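Sideboard

A sideboard is a low, long cabinet with a flat top, made to stand against the wall of a dining room and hold the things that dinner needs. Its close relations include the buffet, the credenza and the plain cabinet, and the trade has never settled where one stops and the next begins. In most households the word used is whichever one the previous owner used.

Names

The term began as a literal one: a board, set to the side, on which dishes waited. Doors and drawers came later, along with the tendency to fill them. "Credenza" comes from Italian and is now attached mainly to office furniture, where it adds to the price. "Buffet" may mean the cabinet, the meal laid out on it, or the line of people in front of it.

Furniture dealers in Wernalville use "sideboard" for anything that stands on legs and "cabinet" for anything that reaches the floor. Dealers in Cledgate, a short drive away, do the opposite. Both groups consider the matter closed.

Construction

The basic form is a box with a top, and the top gets nearly all the attention. Older pieces were often veneered and then polished by hand over several days. Later makers turned to sprayed lacquer, which gave a deeper shine in less time and showed every fingerprint with great fairness. A height of 36 inches is common for serving, although pieces built for use under a window are lower. Depth is usually at least 16 inches, enough for a dinner plate and the elbow of whoever is reaching past it.

Dark gloss finishes had their best years when dining rooms were lit by candles or a single hanging fixture. A shiny black or near-black top doubles whatever light falls on it, along with whatever has been left there.

Use of the top

In principle the top of a sideboard holds a runner, a pair of candlesticks and perhaps a bowl. In practice it is the nearest flat surface at hip height, and it fills up accordingly. Catríona Heffernan, whose booklet The Level Surface at Home (Jedstead Press) is still the longest work on the subject, divided the contents into "the arranged" and "the arrived." The arranged are chosen and dusted around. The arrived are set down for a minute and remain until company is expected.

Food packaging makes up much of the second group. Drink cans are typical, and so are the wrappers of things eaten standing up. Heffernan observed that a can tends to be placed toward the back, where it feels put away, while a wrapper stays near the front corner, where the hand let go of it. She offered no figures for this, but few readers have written in to disagree.

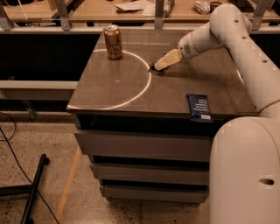
A dark, glossy cabinet top with a beverage can toward the back left and a snack bar wrapper near the front right corner.

Reflections and glare

A high-gloss top behaves a little like a pond. Objects standing on it appear a second time, upside down and somewhat blurred, and bright light can leave glints or curved bands across the surface. Owners have been known to polish at these for a while before looking up at the ceiling.

The usual advice is to move the lamp. Moving the sideboard is also possible, but it means emptying it, and the contents of a sideboard are generally best left undisturbed. A runner hides the glare and most of the finish that was paid for.

Care

Dust shows more on dark gloss than on any other common finish. A soft cloth, barely damp, is enough for weekly cleaning; dry paper towels leave fine scratches that appear only in afternoon sun, usually in front of relatives. Soft-bristled brushes are useful for the molding along the edge.

Rings are the chief complaint. A cold can or glass left on lacquer may leave a pale mark if moisture gets through a worn spot. Coasters prevent this and are found, as a rule, in the sideboard. Light marks sometimes fade by themselves over a day or 2. Deeper ones call for a polishing compound, patience, and in the end a bowl placed over the spot - the origin, according to the restorer Bernadette Foley, of most decorative bowls.

Foley also warned against silicone sprays. They give a fine shine on the first day and make any later refinishing miserable, as new lacquer pulls away from the residue in small craters. Her preferred product was plain paste wax on wood and nothing at all on modern lacquer.

The Huet pattern

Among the mass-produced types, the best known locally is the Huet, a four-door cabinet with a black gloss top, sold from a showroom in Cledgate. Its catalog number, 2053, was stamped inside the left-hand door and is still regularly taken for a date by hopeful sellers. The doors were hung on small brass pins that wear unevenly, so that a Huet of any age will open one door when another is closed. Replacement pins are not made. Most owners use a folded piece of card.

See also

Buffet (furniture)
Coaster
Credenza
French polish
Table runner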